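Datensatzkarte: Sekex Haushalt, Teilsatz Tisch

Kurzbeschreibung

Der Teilsatz enthält simulierte Episoden, in denen ein Roboterarm mit Greifer Gegenstände auf einer Tischplatte aufnehmen, versetzen oder ablegen soll. Er wurde von Aveck zusammengestellt und dient der Frage, inwieweit heutige Steuerungsverfahren einfache Aufräumarbeiten im Haushalt übernehmen können. Sämtliche Bilder sind gerendert; Aufnahmen aus realen Wohnungen sind nicht enthalten.

Umfang

Episoden: 3879
Aufgabenformulierungen: 251
Maximale Schrittzahl je Episode: 300
Wiederholungen je Formulierung in der Auswertung: 10

Aufgaben

Die Anweisungen liegen als kurze Sätze in deutscher und englischer Sprache vor. Sie nennen einen Gegenstand und ein Ziel, etwa »Lege den Würfel auf den Teller«. Die Position der Gegenstände wechselt zwischen den Episoden. Das Nahbild des Greifers zeigt, wie eng Würfel, Teller und weitere Gegenstände beieinanderliegen können und welche Schatten dabei auf die Platte fallen.
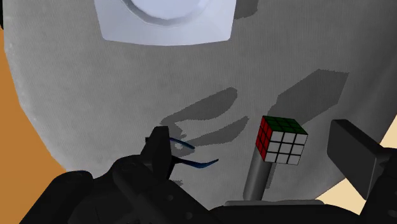
Shahram Zarei merkt hierzu an, ein versetzter Würfel sei noch kein abgeräumter Tisch. Im Haushalt komme es darauf an, dass die Maschine nach einem Fehlgriff selbst weiterarbeite, und gerade dafür fehle bislang ein brauchbares Maß. Er empfiehlt, abgebrochene Versuche gesondert auszuweisen.

Der Empfehlung wurde entsprochen. Das Feld »ausgang« unterscheidet zwischen »erfüllt«, »abgebrochen« und »Zeit überschritten«. Eine Episode gilt als erfüllt, wenn der benannte Gegenstand am Ziel liegt und der Greifer geöffnet ist. Verschobene Nachbargegenstände werden im Feld »nebenwirkung« vermerkt, führen aber nicht zur Abwertung.

Umgebung

Die Tischszenen sind in einen möblierten Raum eingebettet. Sofa, Teppich und Geräte im Hintergrund sind nicht Gegenstand der Aufgaben, bleiben in den Übersichtsbildern jedoch sichtbar.

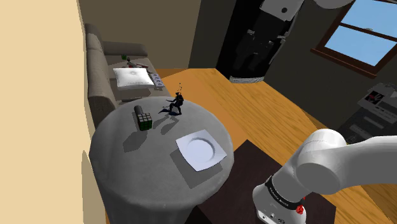

Abb. 2: Übersicht mit rundem Tisch, Sofa und weißem Roboterarm (Simulation).

Bekannte Einschränkungen

Weiche, nasse oder zerbrechliche Gegenstände werden nicht physikalisch nachgebildet. Aussagen über Geschirrspülen, Wäschepflege oder Bodenreinigung lassen sich aus dem Teilsatz nicht ableiten. Ergebnisse aus der Simulation sind vor einem Einsatz in Wohnräumen an realer Hardware zu überprüfen.

Pflege und Kontakt

Ansprechpartnerin für Annotationen ist Yamuna Krishnan, für Fragen zur Simulation Ajith Kulkarni. Fehlermeldungen sind unter Angabe der Episodennummer einzureichen. Die nächste Fassung ist für November vorgesehen.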